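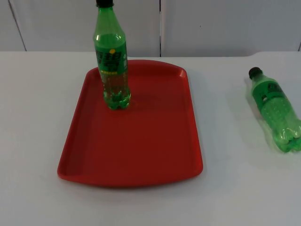
4. Leveling and Calibrating the Counter Scale

This section covers placement, leveling, and first calibration of the Granström Felta 12 counter scale. Complete Section 3 (Unpacking and Assembly) before starting. The procedure takes one person and requires the supplied hex key, the Briretti test weight, and a dry cloth.

4.1 Choosing a location

Place the scale on a rigid, flat surface that does not flex when leaned on. Folding tables are not suitable. Leave a clear space of at least 12 cm on all sides of the weighing platform so that packages do not touch walls or other equipment during weighing.

Keep the scale away from:
- air vents, fans, and open doors
- refrigeration units with a compressor in contact with the same counter
- direct sunlight

CAUTION: Do not install the scale on a surface that slopes visibly. The leveling feet correct small errors only. Turning a foot past the red line on its thread can damage the load cell mount.

4.2 Leveling

1. Remove the platform by lifting it straight up. Do not twist it.
2. Find the bubble level at the rear left corner of the base.
3. Loosen the lock nut on each of the four feet.
4. Turn the two front feet until the bubble is centered from front to back.
5. Turn the two left feet by equal amounts until the bubble is centered from side to side.
6. Press lightly on each corner of the base in turn. If the base rocks, lower the foot at the raised corner until it makes contact.
7. Tighten the lock nuts by hand, then a quarter turn with the hex key.
8. Check the bubble again. Tightening may shift it slightly. Repeat steps 3 to 7 if it has moved outside the inner ring.
9. Refit the platform. All four pins must seat fully.

NOTE: Level the scale again each time it is moved, including when it is returned to the same place after cleaning.

4.3 Connecting power

1. Plug the adapter into the scale first, then into the wall outlet.
2. Route the cable through the clip under the base. A cable resting against the platform causes drifting readings.
3. Press and hold ON for two seconds. The display runs a segment test and then shows 0.
4. Leave the scale switched on for 12 minutes before calibrating.

If the display shows E-394, the platform was loaded at start-up. Clear it and press ZERO. If the code returns, disconnect the power and check that the shipping screw described in Section 3 has been removed.

4.4 Calibration

CAUTION: Use only the supplied test weight or a certified weight of the same class. Handle it with the cloth. Skin oil and scratches change its mass.

1. With the platform clear, press and hold MENU until CAL appears.
2. Press ENTER. The display shows the four-digit setup code prompt.
3. Enter 1911 and press ENTER.
4. Wait for the stable symbol to appear at the left of the display.
5. Place the test weight at the center of the platform.
6. Wait until the display shows DONE, then remove the weight.
7. Press MENU once to return to normal weighing.

Repeat the calibration every August, or sooner if local rules require it. Record the result in the log at the back of this manual.

4.5 Setting a tare

Tare subtracts the mass of a container from the reading.

1. Place the container on the platform.
2. Press TARE. The display shows 0 and the NET symbol.
3. Add the goods and read the net mass.
4. To clear the tare, remove everything and press TARE again.

For a container used often, store its value in memory. A container of 105 g, for instance, is entered as 0105. See Section 6 for the full list of memory positions.

NOTE: Tare reduces the available weighing range by the same amount. Stored values are kept when the power is disconnected.

4.6 Connecting a label printer

The Hukuvden label printer connects to the port marked P2. Switch off both devices before inserting the cable. Printer settings are described in Section 7.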